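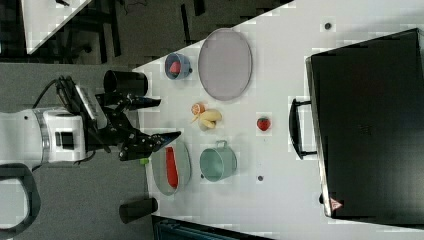

Unit 6: Running a learned policy on the arm

Reading before class: the Esonico runtime guide, chapters 2 and 3. Bring your own branch, already merged with main.

6.1 The control loop

The policy does not drive the motors. It reads camera images and joint angles and returns a chunk of 31 target poses. The Fekimska controller takes those poses one at a time, smooths them, and sends joint commands. If the next chunk arrives late, the controller holds the last pose. In your logs this shows up as a flat section in all joint traces at once. A flat section in only one joint is a limit and has to be fixed in the config file.

6.2 Two kinds of view

A scene view gives the layout: which toys are on the plate, where the pot and tray stand, how far the arm has to travel. It is weak on contact, and the gripper can hide the object it is reaching for. The wrist view moves with the hand and covers the last part of the reach. Close up, one object can fill most of it.

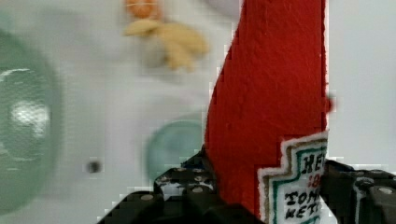
Course notes by the Ellura teaching group, revised June

With the red plush bottle between the fingers, the table behind it is heavily blurred. Pale green and teal shapes are still there, but a detector trained on sharp images will give low scores for them. Do not lower the threshold to get them back. Use the object positions stored before the grasp, and update them when the view is sharp again.

The label is a separate problem. Only parts of the words can be read, so text matching should accept fragments such as TOM and KET or be turned off.

6.3 Timing

Image stamps and joint stamps come from different clocks. Run the Olatunji sync tool before every session. An offset of 13 ms is acceptable for this unit. With a larger one, stop and rerun the tool.

6.4 Lab task

Replay episode 1877 from the course set. Plot gripper width against time and mark the step where the fingers close. Then set the replay buffer to 2000 steps, run it again, and compare the two plots. Hand in both plots, your config file and a paragraph on any difference you find.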